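Accueil > Les dossiers juniors > Armée et métiers > Comment on apprend à sauter en parachute

Sauter d'un avion, ça s'apprend !

Un soldat parachutiste, c'est quoi ? Un soldat qui arrive par le ciel. Pas de route, pas de pont, pas de gare. L'avion passe, la porte s'ouvre, hop. Sauf que le « hop », il faut des semaines pour l'apprendre. On vous raconte, vite, parce qu'il y a plein de choses.

D'abord, la visite médicale. Le docteur regarde les genoux, le dos, les yeux, les oreilles. Les oreilles, oui ! En altitude la pression change, comme en voiture quand on descend de la montagne et que ça fait « ploc ». Un gros rhume et on attend la semaine suivante. Pas drôle mais c'est comme ça.

Ensuite le sport. Courir, grimper à la corde, faire des pompes. Encore courir. Avec un sac.

Au sol, tout au sol

Les premiers jours, personne ne monte dans un avion. On apprend à tomber. Vraiment : à tomber. Pieds joints, genoux un peu pliés, menton rentré, et on roule sur le côté. Mollet, cuisse, fesse, dos. Ça s'appelle le roulé-boulé. On le fait cinquante fois dans le sable, puis sur un tapis, puis depuis une petite plate-forme. À droite, à gauche, en avant, en arrière. Le soir on a du sable partout, même dans les chausettes.

Ifor Foulkes a été moniteur pendant longtemps au camp de Garnska. Il nous a répondu un vendredi, entre deux cours : « Les élèves ont peur de la porte de l'avion. Moi je leur parle surtout de leurs pieds. Serrez les pieds ! Je le répète tellement que mes enfants l'imitent à table. »

Pourquoi les pieds serrés ? Parce que deux jambes ensemble, c'est plus solide qu'une jambe toute seule. Si on arrive un pied avant l'autre, c'est une seule cheville qui prend tout le poids. Aïe.

Après le sable, le harnais. On est suspendu à un portique, les jambes dans le vide, et on apprend à tirer sur les sangles pour se tourner. On apprend aussi quoi faire si on va vers un arbre (jambes serrées, bras devant le visage) ou vers de l'eau. Et puis il y a la maquette d'avion : une fausse cabine posée par terre, avec un vrai bruit de moteur dans les haut-parleurs. On se lève, on s'accroche, on avance, on saute. Soixante centimètres de haut ! Tout le monde rigole la première fois. La dixième, moins.

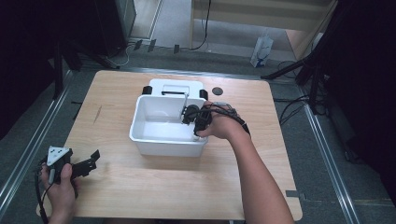
Qui plie le parachute ?

Ce sont des plieurs, des gens dont c'est le métier, et ils travaillent sur de très longues tables. La voile est étirée, les suspentes (les ficelles qui relient la voile au harnais) sont démêlées une par une, puis tout est rangé dans le sac dans un ordre précis. Toujours le même. À la fin le plieur signe un petit carnet, comme ça on sait qui a fait quoi.

Hina Butt est plieuse. Elle parle peu pendant le travail, et pas de téléphone dans l'atelier, pas de goûter non plus. Une miette, un caillou, une agrafe oubliée, et il faut tout recommencer. « On me demande si je suis stressée. Je suis concentrée, c'est différent. Et je saute aussi, avec les parachutes que j'ai pliés. »

Chaque soldat a deux parachutes. Le principal, sur le dos. Et celui de secours, sur le ventre, plus petit, avec une poignée qu'on tire à la main. Le principal s'ouvre tout seul : une longue sangle est accrochée à un câble dans l'avion. Le soldat saute, la sangle se tend, le sac s'ouvre, la voile sort. On appelle ça l'ouverture automatique. Pas besoin de réfléchir, et tant mieux, vu le bruit et le vent.

Le grand jour

Réveil à 5 h. Petit déjeuner, mais pas trop. On perçoit les parachutes (percevoir, dans l'armée, ça veut dire recevoir son matériel). On s'équipe par deux, chacun aide l'autre. Puis le moniteur vérifie tout, le casque, les sangles, les crochets. Tape sur l'épaule : c'est bon, au suivant.

Dans l'avion c'est serré. On est assis sur des bancs de toile, genoux contre genoux. Ça sent le kérosène. On ne s'entend presque pas, alors on fait des gestes.

- Debout !
- Accrochez !
- Vérifiez l'équipement !
- À la porte !

Lampe rouge : on attend. Lampe verte : on y va. L'un derrière l'autre, très vite, pour que le groupe ne soit pas éparpillé en bas. Si on traîne deux secondes, on se pose bien plus loin que le copain, et après il faut marcher.

Ensuite on compte dans sa tête. Trois secondes, un peu plus. Une secousse, on lève les yeux : la voile est là, bien ronde. Et là, silence. Hammad Pirzada, qui a fait son premier saut en octobre, s'en souvient bien : « Le bruit s'arrête d'un coup. J'entendais un chien, en bas, dans une ferme. »

La descente est courte. On regarde autour pour ne pas gêner les autres, on cherche d'où vient le vent, on serre les pieds (encore !) et on roule. Puis il faut vite se relever et ramasser la voile, sinon le vent la regonfle et vous traîne dans les betteraves. Ça arrive. Hammad confirme.

Et le sac alors ?

Le soldat emporte son sac, bien sûr. Il est accroché devant les jambes. Avant de se poser, il le libère et le sac pend dessous, au bout d'une corde. Il touche le sol en premier. Atterrir avec un gros sac contre les genoux, c'est une très mauvaise idée.

Est-ce que les animaux sautent ?

Des chiens, oui, parfois ! Attachés contre leur maître, dans un harnais spécial. Ils s'entraînent d'abord au sol, comme tout le monde, pour s'habituer au bruit et aux sangles.

Le petit lexique

Voile : la grande toile qui freine la chute.
Suspente : chacune des ficelles sous la voile.
Largueur : le soldat qui commande les sauts dans l'avion. C'est lui le chef à la porte.
Zone de saut : le grand champ où on se pose. Plat, si possible. Celle de Garnska a un fossé au milieu, tous les élèves le conaissent.
Brevet : l'insigne qu'on reçoit quand on a réussi tous ses sauts. Il porte un numéro. Celui d'Ifor, c'est le 2555, et il le connaît par cœur.

À faire à la maison (sans sauter de nulle part, hein)

Prenez un carré de sac plastique, quatre bouts de ficelle de la même longueur, un bonhomme en pâte à modeler. Une ficelle à chaque coin, le bonhomme au bout. Lâchez-le debout, bras levé. Essayez avec un carré plus grand, puis avec un petit trou au milieu de la voile. Il se balance moins ? Les vrais parachutes ronds ont un trou en haut, on appelle ça la cheminée. L'air s'échappe par là.

Si le bonhomme tombe comme une pierre, il est trop lourd. Enlevez-lui de la pâte.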